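**December, notebook 2, back bedroom bench**

Coffee first, then this, before I forget what I was thinking. We've been on knits all morning and my head is full of sleeves.

The folding line at Donetti is supposed to go live after the holidays, and the part I keep chewing on is what it does to the people on the finishing tables. Right now a finisher there does everything: shake out, check the seams, fold, stack, bag. The plan from Gultex has the machine taking the fold and the stack, and the people keeping the shake out and the check. Sounds tidy on a slide! But I stood at those tables for a couple of shifts and the checking happens *during* the folding. Your fingers go down the seam while you're tucking the sleeve in, and that's when you feel the dropped stitch. Split those two jobs and you've made a new job, staring at sweaters, that no one had before and (I'm guessing) no one will love.

Which is why I want the knit demos done slowly, with the seam in play, and not the quick flip we did for the tees. Count in the log stood at 3373 when I sat down with it last. I'd trade a good chunk of those for a few hundred careful ones.

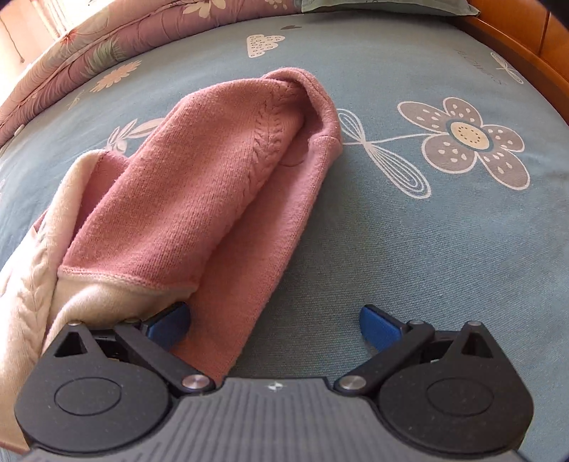 Anyway, notes on doing it slowly. Cable knit is a pain. The raised part wants to roll, and if you pinch too shallow you get a fingertip's worth of yarn and leave the sweater where it was. Go deeper than feels polite. My wrist was complaining after 20 minutes on the heavier pieces, so I'm putting that down as a real finding and not just me whining: if we're going to ask finishers to record their own folds for Dalance (and that's the current idea), the shifts need to be short and they need to be on the clock for it. One of the women at the tables asked me straight out whether she'd be teaching the thing that takes her spot. I told her what I knew, that the headcount is fixed through the changeover and past that I haven't seen a number. She nodded and went back to bagging. I've been thinking about it ever since.

Stuff I'd like to ask for at the next call:

- finishers get a say in which garments go to the machine first
- the seam check stays with whoever touches the piece first, with time added for it
- a stop button at every station, not one at the end of the line
- somebody from the tables sits in when we pick the demos to keep

I don't think any of that is wild. The Pickering site did the stop buttons and the mood on the floor was noticeably better, at least on the day I visited, and people were hitting them too, over dumb little things like a tag facing the wrong way. Good! That's what they're for.

Two-handed work next. One gripper holds low, the other comes in from the side, and the trick is agreeing with yourself who lets go first. Linings and hoods and anything with an inside are where I lose the plot, and I bet the machine will too.

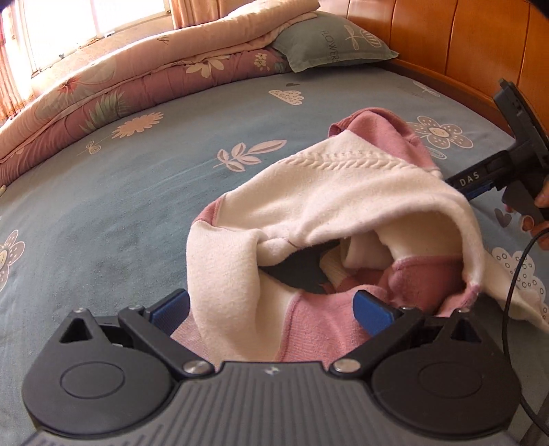

Page 3806

Picking up after lunch. Reread the morning and I'd soften the bit about staring at sweaters, a couple of the older finishers told me they'd be glad to get off the folding, their shoulders are shot. So it cuts both ways, and I should ask more people before I go in swinging on the call.

To do: rewrite the seam section of the demo guide, find the softer wrist strap, ask Gultex what happens to the piece rate once the fold isn't part of the piece. That last one has been dodged on every call so far, and I'm putting it at the top of the agenda.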